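# Lending out the good plates

*February 2024*

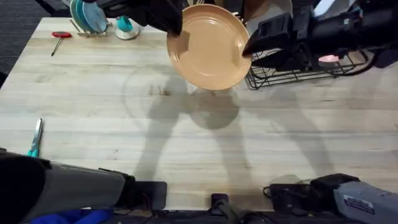
*A round tan plate held up above a butcher-block table, and a black wire dish rack on it.*

The Clarneck dish library lends plates, bowls and flatware to anyone in town who is feeding a crowd. It has 387 dinner plates on its shelves, along with stacks of soup bowls and a box of serving spoons that never seem to match. The woman who runs it used to wash dishes at a banquet hall in Dondgate and later managed the kitchen there. She asked that we leave her name out because she gets enough phone calls already.

She got the idea from a funeral lunch. "We had people eating potato salad off paper plates that folded in half," she said. "I had two dozen plates at home from when the banquet hall closed. I thought, I could have brought those."

She bought the rest of the banquet hall's stock for $300, and a cousin with a van hauled it up to Clarneck in two trips. The first plates lived in her garage. They now have a storeroom behind the Byun hardware store, with its own door on the alley and a sink that she paid to have put in.

Borrowing is free, with a deposit of $20. There are no late fees. If a plate breaks, the borrower is asked to bring back the pieces so that the count comes out right.

"People try to hide it," she said. "They bring back a plate from their own cupboard that looks close. I can tell by the weight. I don't care that it broke, but I need to know, or the next person gets told they have 60 and they have 59."

She lent dishes for 178 events last year. Most were birthdays, graduations and church suppers. The largest was a wedding at the Keltonness grange hall, where the couple wanted 500 plates and she had to tell them no. They took every dinner plate she had and served the cake on napkins.

Her rules about washing are strict. Plates have to come back scraped and washed, and she washes them again herself before they go on the shelf. She likes water as hot as she can stand and a rack where the plates stand on edge. "Towels are where it goes wrong," she said. "You get one damp towel going around the room and every plate has lint on it. Let them drain and go sit down."

Stacking is her other subject. She keeps dinner plates in piles of 20 and puts a paper napkin between any that have gold on the rim. Bowls go in piles of eight. She has stopped taking donated wine glasses, which broke in the boxes and took too long to wrap.

Asked what she would buy if somebody gave her money, she didn't need to think about it. "Crates. The kind with dividers. Right now people carry plates out in banana boxes, and the bottoms go."

She has had offers to move the library to a bigger space in Dondgate, closer to the highway. She is not interested. The people who borrow from her mostly live within a few miles of the hardware store, and she wants to be able to walk there.

June is already filling up with graduation parties. Anyone who needs more than a hundred plates should ask a month ahead and bring help for the loading, which she no longer does herself.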